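Packaging left behind at three food points on the Grondgate site
Second-year project report, Materials and Environment module
Lesego Oosthuizen

1. Background

The Grondgate site has three places where food can be bought and eaten without leaving the grounds: the kiosk in the Pretorius building, the counter next to the library, and the vending area on the lower floor of the workshops. All three are served by the same waste contract. Bins are provided in pairs, one for mixed recycling and one for general waste. The site plan for the current year assumes that most packaging from these points goes into the recycling stream, and the bin sizes were chosen on that basis.

The assumption had not been checked against what is thrown away. This project set out to sort a sample of discarded packaging by material, to record which bin each item had been placed in, and to estimate how much of it could be recycled under the rules of the present contract. A secondary aim was to see whether food residue made otherwise acceptable items unusable.

The work did not cover drinks sold in reusable cups, food brought from home in rigid boxes, or waste from the kitchens. Kitchen waste is collected separately and is weighed by the contractor.

2. Materials sold

Before sampling began, the stock at each point was reviewed and grouped by its outer packaging. The groups were rigid plastic, flexible film, coated card, plain card, glass, metal cans and mixed laminates. An item was assigned to one group only, according to the part with the greatest mass. A card sleeve with a small film window was therefore treated as card, although the window has to be removed before the sleeve is accepted.

Flexible film was expected to be the largest group by number and one of the smallest by mass. Confectionery wrappers, crisp packets and sandwich bags all fall into it. Under the current contract no flexible film is accepted in mixed recycling, whatever the symbol printed on it. The symbols on several wrappers refer to collection points at large shops, and the nearest of these is outside the site. 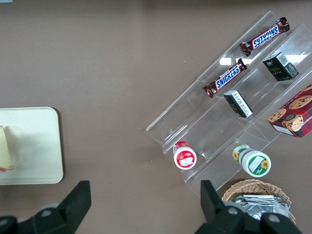 Figure 1. Snickers bars on a clear stepped display stand.

Confectionery needs separate mention. A bar is usually eaten while walking, so its wrapper may be discarded a long way from the point of sale. Any count based on bins near the till will be too low for this group. No correction was made, as there was no sound way of estimating the loss, and the figures for confectionery film should be read as a lower limit.

3. Method

Bags were taken from the paired bins at each point on 13 collections during term. Each collection was made in the early afternoon, after the main lunch period and before the cleaning round. The bags were labelled with the location and bin type and carried to the sorting room in the Pretorius building.

Sorting was done by hand on a plastic sheet, with gloves and long-handled tongs. Each item was identified, assigned to a group and placed in a tray. Trays were weighed on an Uleck bench balance. The balance drifted slightly when the door to the corridor was open, and after the second collection the door was kept shut during weighing.

Residue was graded on a three-point scale. Grade 0 meant no visible food. Grade 1 meant traces that would come off with a short rinse. Grade 2 meant food that adhered to the surface or had soaked into it. The two sorters graded the first tray independently and then compared results. Most differences concerned sauces on coated card, where staining and residue look much the same. It was agreed that a stain without any raised material would be recorded as Grade 1.

Records were entered in Fledeo and exported as a plain table. Two entries were removed as duplicates. One bag split on the stairs and was excluded in full, because items from the floor could not be told apart from its contents.

A questionnaire was also prepared and 300 copies were left at the tills. It asked which bin the respondent would use for each of six common items, and whether the label on the bin had been read. Returns were anonymous. The response was poor at the vending area, which has no till and therefore no member of staff to hand out forms. The copies for that point were left on a ledge and most were still there at the end of the project.

4. Results

4.1 Composition

The final data set contains 901 items. Flexible film was the largest group by number at all three points. By mass the order was different: glass came first at the library counter, and coated card at the kiosk. At the vending area cans and film together made up nearly all of the waste, as expected from the stock.

Sandwich packaging was less uniform than the stock review had suggested. The kiosk sells sandwiches in card wedges with a film window, while the library counter changed during the project from a rigid plastic wedge to a thin clear bag. The change reduced the mass of each package considerably. It also moved the item from a material accepted by the contractor to one that is not accepted.

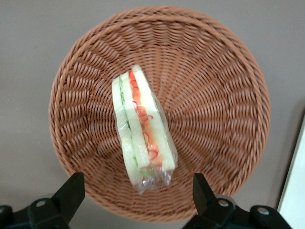 Mayuree Kamolrat, commenting on the draft, objected that this comparison favours the rigid wedge unfairly. A wedge that is accepted on paper but thrown into general waste has no benefit over a bag, she wrote, and it uses several times as much plastic to arrive at the same place. She asked for the result to be given as mass of plastic lost per sandwich sold, whichever bin it was found in.

The point is accepted in principle. The calculation could not be completed, as sales figures were available for the kiosk only. What can be said is that rigid wedges found in general waste outnumbered those found in recycling at the library counter before the change. On the evidence of the bins alone, the move to the bag probably reduced the mass of plastic sent for disposal, in spite of the change in its nominal status.

4.2 Placement

Of the items in the recycling bins, 29 per cent should not have been there. Film accounted for most of these. Coated card was next, and was the item on which the questionnaire answers were most divided. Respondents tended to treat any card as recyclable. Those who said they had read the label did no better on this item than those who had not. The label says "card" and does not mention coatings.

Errors in the other direction were also found. Clean cans were common in the general waste at the vending area, where the two bins stand on opposite sides of a door. At the library counter, where the bins touch, the same error was rare.

4.3 Residue

Grade 2 residue was mainly found on coated card and on rigid tubs that had held pasta or salad with dressing. Dry items were almost always Grade 0. Sandwich packaging depended on the filling, and packages from sandwiches with mayonnaise were generally Grade 1, with the residue confined to the fold or the bottom corner.

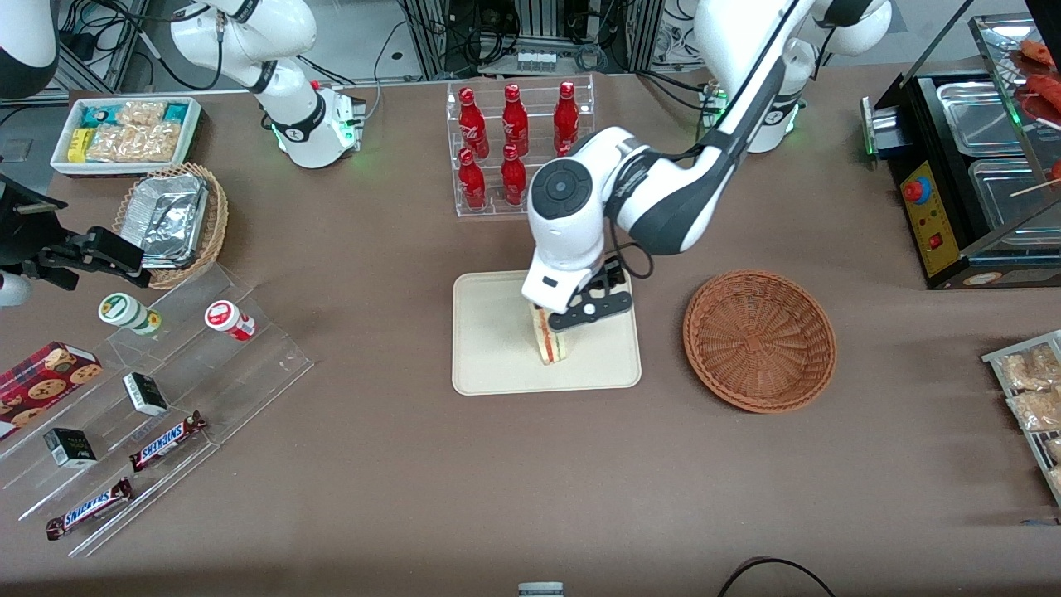 Residue is also affected by how food is set down once opened. During lunch periods the seating area was observed from one side, without recording individuals. Food placed flat on its wrapper left more residue than food that stayed in its package until eaten, since the wrapper then served as a plate. The position of the food makes a difference to the contact area: a sandwich stood upright on its edge, as on the beige tray with rounded corners, touches the surface beneath it only along a narrow strip, and the faces of the bread stay clear. A tray of that kind also gives the wrapper no part to play once it has been removed. Trays are offered at the kiosk but kept behind the till, and few customers ask for one. No trial was made of placing them within reach, although this would be simple to arrange.

5. Sources of error

The sampling time was fixed, so breakfast and evening waste is missing. Coffee cups are therefore likely to be under-represented. The collections were not spread evenly over the three points, as the workshops were closed for part of the period and the key to the lower floor was not always available.

Small items presented a difficulty. Torn corners of wrappers, can tabs and pieces of film seal were ignored if they were smaller than a thumbnail. This rule was adopted during the first collection and applied to the rest. The first bag was sorted again under the same rule.

Liquid left in bottles and cans was poured away before weighing. Liquid absorbed by card could not be removed, and the mass of the card groups is too high by an unknown amount. Drying a subsample in the laboratory oven was considered, but the oven was booked by another group until the end of term.

6. Recommendations

The bin labels should name coated card and film as items that go in general waste. A short list of actual products on sale would be more useful than the names of materials.

The two bins at the vending area should be placed side by side on the corridor side of the door.

Film should be raised with the contractor when the agreement is next reviewed. If separate collection is possible, a trial at the library counter would be the most informative, as the thin bags now sold there make up a steady supply of one material with little residue.

Sales figures should be requested from all three points before any further sampling is done. The request to the vending supplier was sent in July and had not been answered when this report was submitted.

7. Data

The sorted table and the blank questionnaire are held in the module folder under the project title. Completed questionnaires were shredded after entry. The residue grading sheet, with sample photographs for each grade, can be borrowed from the sorting room.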